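Petum Bench Practice Kit

Glassware, stand and task cards for two-arm manipulation research
Made by Laaksonen

14 shares | 3 comments

If you've spent any time teaching a robot to do ordinary lab chores, you already know how much of the work has nothing to do with the robot. Somebody has to find a stand that doesn't wobble, and a rack that will still be on the shelf next year when a reviewer asks for another round of runs, and then everything has to go back to the same place on the bench, over and over, until you start seeing it in your sleep. We went through all of that ourselves (twice!) before we decided to put the whole business in a box and sell it to other people who were tired of it too.

The Petum kit grew out of a study we ran under the project name Ustance. The question was a simple one, and we're still fond of it. When a gripper has to take hold of something long and thin that hangs or stands upright, is it better to show the policy lots of neat, careful demonstrations from a fixed layout, or fewer demonstrations from a bench that gets shuffled a little every time? Most of us had opinions before we began, and a few of those opinions did not survive the first month.

How the method works

Each session starts from a task card. The card gives the layout, the object to be picked, the arm that does the picking, and the place where the object is meant to end up. An operator carries out the task by teleoperation while wrist views and a chest-height view are recorded along with the joint positions. When the task is done, the bench is reset from the next card, which moves one thing and one thing only. Perhaps the stand turns a little. Perhaps the tip rack trades sides with the tube rack. We found it very tempting to move everything at once and make the bench look wonderfully varied, but then you can't tell what the policy tripped over, and you end up guessing at it over cold coffee.

We collected 847 demonstrations this way and kept 712 after review. The ones we dropped were mostly sessions where the card and the bench didn't agree, and a smaller number where the operator paused for so long that the pause became part of the lesson. Please be strict about those pauses. A policy trained on hesitant hands learns to hesitate, and it is a surprisingly hard habit to train back out.

The shuffled-bench policy did better when the stand was turned to an angle it hadn't met in training, and the fixed-layout policy was a bit smoother when nothing had changed. Neither result will shock anyone. What did please us was how few cards were needed before the shuffled policy stopped reaching for the place where the pipette used to be and started reaching for the pipette. The set in the kit has 56 cards, and we'd suggest running them all once before you repeat any. 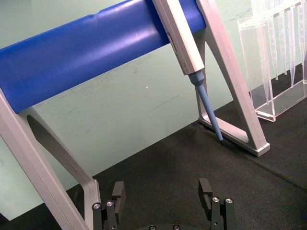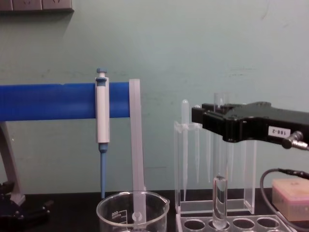 Pipette work with the blue-barred stand, clear acrylic racks close by

Why clear plastic and glass stay in the set

We are asked now and then to offer the kit with everything in solid colors, and we understand the wish, we really do. Clear racks are a nuisance. A depth sensor will often look straight through one, and a tube behind an acrylic panel can be missed altogether. But real benches are full of clear things, and a method that only works on painted blocks won't be much help to the people who do this for a living. If you're just getting going, put the glassware cards at the back of the deck and come to them once your pipette pick-up is steady.

For the same reason we keep the black work surface. Dark grippers against a dark bench give vision models a harder time at the fingertips, and we would sooner you found that out during training than on the day visitors come through.

What comes in the box

Pipette stand with metal legs and a blue bar
One single-channel practice pipette, not calibrated, please don't measure anything with it
Clear acrylic tip rack and clear acrylic tube racks
Test tubes and a 500 mL beaker
Black bench mat
Task cards, and a reset sheet you can tape to the wall
A license for Stastetis, our session logger

Arms, grippers and cameras are yours to supply. The cards are written for a two-arm setup with parallel fingers, but a good half of the deck can be done with a single arm if that's what you have.

A word about Stastetis

Stastetis is a small program and we've tried hard to keep it that way. It shows the operator the card, starts and stops the recording, and asks at the end whether the bench matched. You answer yes or no, and you may type a note if you like. Those notes turned out to be the most useful thing in the whole study, so do encourage people to write them, even the grumpy ones. "Pipette swung, waited for it" tells you a great deal when you're reading through failures weeks later.

It writes plain files in plain folders. There's no account to make and nothing is sent to us.

Looking after the kit

Wipe the acrylic with a soft damp cloth and keep alcohol well away from it, or it will craze. The mat can be stored rolled, but lay it out flat overnight before a session so the creases have a chance to relax. Check the finger screws on your gripper before a long afternoon of tube work, too. Ours crept loose during Ustance and we spent far too long blaming the model for it.

Spare tubes and replacement cards can be ordered separately, and if you've lost only one or two cards, write and tell us which. We'll usually just pop them in the mail.

Orders placed before June ship with the revised reset sheet, which has larger print and a corrected drawing for the left-arm layouts. If you have the older sheet, the new one is free on request.

Share this page | 3 comments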